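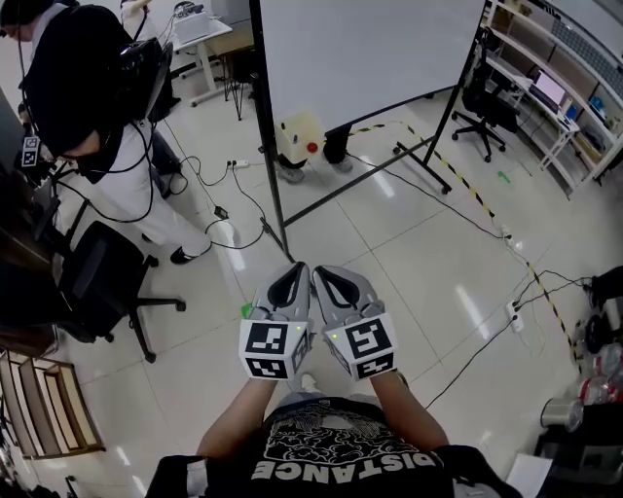 Jirnolia asks if the open day at Oltolent was worth the train ticket. For me yes, but I had to wait 71 minutes for my turn with the gloves.

Roketti
23 Dec 2018
I was there also. The talk was too long and the demonstration too short – 2 minutes per visitor is nothing.

Jirnolia
I do not agree. In my turn the guide explained well how the arm follows the hand, and I could ask everything I wanted.

Roketti
Then you had a better guide. Mine only repeated the leaflet.

Kubiak
Does somebody know if they repeat it? I live roughly 1000 km away, so I must book early.

Jirnolia
They told us spring, without a date. I will write here when I get the email.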